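Runatbridge Residents' Forum
Board: Building Rules and Management
Topic: Footwear left in shared corridors – proposed wording for the house rules

ipanganiban (Moderator)
Posted 09:12
Members are invited to comment on a proposed addition to the house rules. The managing agent, Wavent, has asked for a settled text before the end of June so that it may be included in the next printed edition. The draft reads as follows.

"Residents shall not leave shoes, boots, sandals, umbrellas or similar articles in the corridors, on the landings or in the stairwells at any time. Articles so left may be removed after notice."

The present rules refer only to "obstructions", and Wavent has advised that the word has been read differently on different floors. Comments should be confined to the wording and to its likely effect. Remarks about particular households will be removed.
Imelda Panganiban

E_Polat
Posted 09:47
I support the draft. The corridor on our floor is narrow, and with the lights on a timer it is quite possible to step out of the lift into near darkness. My mother tripped on a pair of walking boots in the spring. She was not badly hurt, but she has not visited by herself since then.

I would ask that the words "after notice" be made more exact. A notice pinned in the lobby is not the same as a notice put through the door, and residents ought to know which is meant.
Ertuğrul Polat

Macaraeg P
Posted 10:30
I must respectfully disagree with the draft as it stands. A good many households in this building do not wear outdoor shoes inside the home, and ours is one of them. We have always removed them at the threshold. The flats on the north side have no hall to speak of: the front door opens straight on to the living room carpet. Forbidding a single pair of shoes on a mat outside the door places a burden on those flats which the larger ones do not share.

A fair rule would allow a low rack or a mat, placed against the wall and within the width of the door frame. That was the custom when we moved in, and the previous agent raised no objection to it.
Pacita Macaraeg

kadlec_i
Posted 11:05
The previous agent raised no objection to anything, Mrs Macaraeg, and the roof was the result.

On the substance, the corridors are an escape route. My understanding is that the lease requires them to be kept clear, and I do not see how the house rules can grant a permission that the lease withholds. I should be glad if the moderator could confirm the clause.
Igor Kadlec

ipanganiban (Moderator)
Posted 11:40
Members are reminded to address the topic. The relevant provision is clause 8 of the standard lease, which requires that "the common passages be kept free from goods and articles". Wavent's view is that footwear counts as an article. It has added that the clause has not been applied to doormats, and that it does not intend to begin.
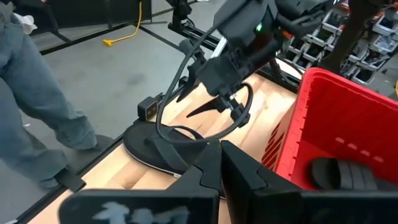 The question for this thread is therefore a narrow one. If a doormat is tolerated, it remains to be decided whether what stands upon the doormat is tolerated also, and within what limits. Mrs Macaraeg's suggestion of the door frame as a measure has been noted and will be passed on.

R.Catacutan
Posted 12:58
I write as a resident of the fourth floor and as a former member of the rules panel.

The panel considered this matter once before, when the stairwells were repainted. We proposed a limit of three pairs to a household, and the proposal failed for the simple reason that no one wished to enforce it. I would caution against repeating the attempt. A limit that depends on a person walking the floors and looking at other people's slippers will cause more ill feeling than the slippers do.

I would also draw attention to summer use. From June onwards many residents go down to the garden in flip-flops or other light sandals and leave them outside the door on returning, because of the grass. These are easily kicked along the corridor, and they are in my experience more often underfoot than boots. A rule that permits "shoes on a mat" should say plainly whether it includes them.
Rodel Catacutan

Macaraeg P
Posted 13:20
I am grateful to Mr Catacutan and would have no difficulty with sandals being treated in the same way as any other shoe. If they are on the rack they are on the rack.

May I also ask about cost? My neighbour was told that the agent could supply wall-mounted racks for inside the flats.

E_Polat
Posted 14:02
A quotation was obtained for the Relo folding rack, fitted throughout both blocks, and it came to £1,227 including labour. I have seen the letter. It seems to me a modest sum beside the cost of one claim for a broken wrist, and it would meet Mrs Macaraeg's point about the north side flats, where the rack would go behind the door.

kadlec_i
Posted 14:15
It would not go behind the door in flat 5, where the door opens against the radiator. I have measured it. I have no objection to the racks in principle – only to paying for one that I cannot use.

R.Catacutan
Posted 14:51
Mr Kadlec's flat could be left out of the order and his share returned to him. The same was done for the window locks.

kadlec_i
Posted 15:06
I am still waiting for the window lock money.

ipanganiban (Moderator)
Posted 16:30
The question of the window locks should be raised with Wavent in writing and will not be discussed further in this thread.

In view of the comments received, a revised text is offered.

"Residents shall keep the corridors, landings and stairwells clear. Footwear of any kind may be placed outside a flat only on a mat or low rack which does not extend beyond the width of the door frame. Articles left elsewhere may be removed once written notice has been put through the door of the flat concerned."

Members who object to the revised text are asked to say which words they would change.

E_Polat
Posted 17:11
I accept the passage on notice, with thanks. I remain uneasy about racks in the corridor. The width of the door frame says nothing about how far a rack may stand out from the wall, and it is the depth that people trip over.

Macaraeg P
Posted 17:34
Mr Polat is right on that point. I would suggest adding "nor stand further from the wall than the mat itself". The mats are all of one size, having been supplied by Bukhari when the carpets were laid.

kadlec_i
Posted 18:02
Mine is not a Bukhari mat. Otherwise I agree with the addition, subject to Wavent confirming in writing that it is consistent with clause 8. Without that confirmation I shall be voting for the original draft.

ipanganiban (Moderator)
Posted 18:25
The addition has been entered and the question of clause 8 has been put to Wavent. The thread will stay open until a reply is received.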